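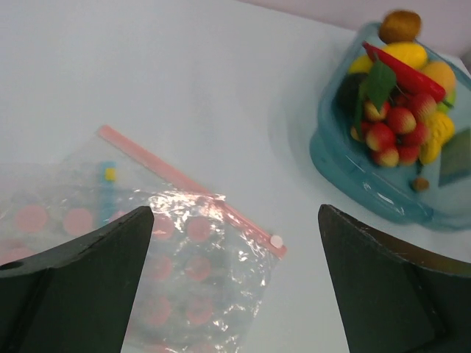
## 4. Le sachet à curseur : ranger les faux fruits

Mon exercice préféré, et celui qui calme le plus vite les gens qui croient que Skiruvero va leur faire la cuisine mardi prochain !

1. Posez le sachet à plat, avec le bac de fruits à côté. Laissez de la table libre entre les deux.
2. Lancez le programme `Nel`, vitesse 40. Au-delà, je ne réponds plus de rien.
3. Laissez la pince chercher le petit curseur blanc au bout de la fermeture rose. Ne l'aidez pas (je sais, c'est dur).
4. Une fois le sachet ouvert, passez aux fraises, puis au piment. Gardez la banane pour la fin.

**Note –** Le plastique transparent brille et se froisse, et la caméra s'y perd souvent. Sur 200 essais, j'ai eu 493 messages d'erreur, parfois trois d'affilée pour le même pli. Gervásio Sampaio coupe la lampe de bureau et s'en sort mieux que moi.

**Attention –** Gardez les doigts loin de la pince tant que le voyant clignote.

Alors, est-ce que ça range la cuisine ? Non, pas encore. Prendre un fruit, oui, j'y crois. Ouvrir un sachet mou, je le fais toujours plus vite à la main. Pour les réglages de force, voyez la section 5.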